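Como pôr a mesa numa mesa dobrável pequena

Última atualização: 7 de março de 2019
161 partilhas | 5 comentários

Uma mesa dobrável branca chega bem para uma refeição simples de uma pessoa. Prato raso de inox, taça de plástico, caneca, garfo e colher.

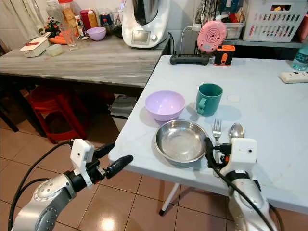

Antes de começar

Abra as pernas até ao fim e carregue no tampo com as duas mãos. Em chão de ladrilho, se abanar, rode a mesa um quarto de volta. Passe um pano húmido e seque.

Passo 1 – O prato

Fica à frente, perto da borda, com dois dedos de folga.

Passo 2 – Os talheres

Garfo e colher à direita do prato, lado a lado. Dentes do garfo virados para o fundo da mesa, colher com a concha para cima. Se houver faca, entra entre o prato e a colher, e o garfo passa para a esquerda.

Passo 3 – Taça e caneca

Vão atrás do prato. A taça à esquerda, a caneca à direita e um pouco mais recuada. Para quem é canhoto, a asa fica virada para a esquerda.

Passo 4 – Levantar a mesa

Primeiro os talheres, dentro da taça. Depois a caneca e por fim o prato. Seque o inox logo a seguir à lavagem – as marcas de água notam-se muito.

Rekha Rajan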